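Search this board Go
2020-12-22 by Firouzeh Naseri

Sandwood sorter arm, first build! The base turns 200 steps and stops dead on the mark — so happy.

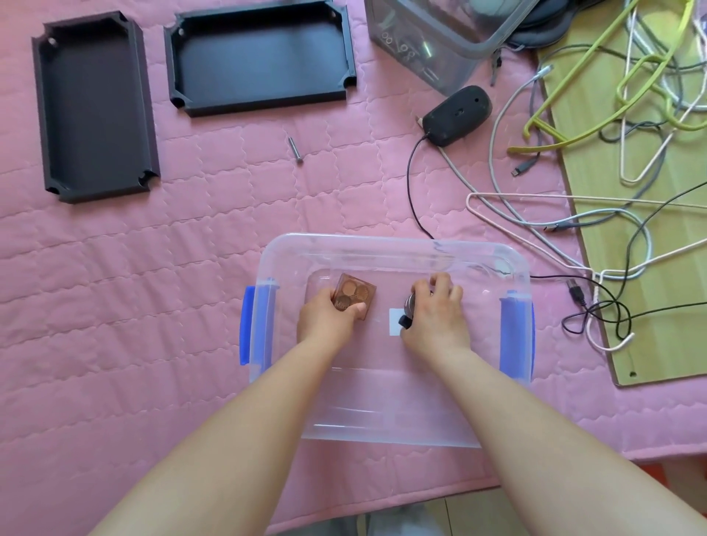 Printed trays are next on my list. Four corner holes each, and I still want heat-set inserts in them. Worth it?

senthil_pisharody: Nope, plain screws hold fine.

kazemi25: Disagree, threads strip. What will it pick up first?

Firouzeh: Round stuff!
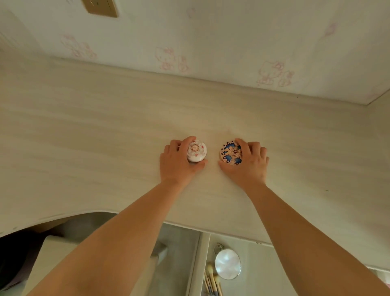

Two compacts, one domed, one flatter

We use cookies. OK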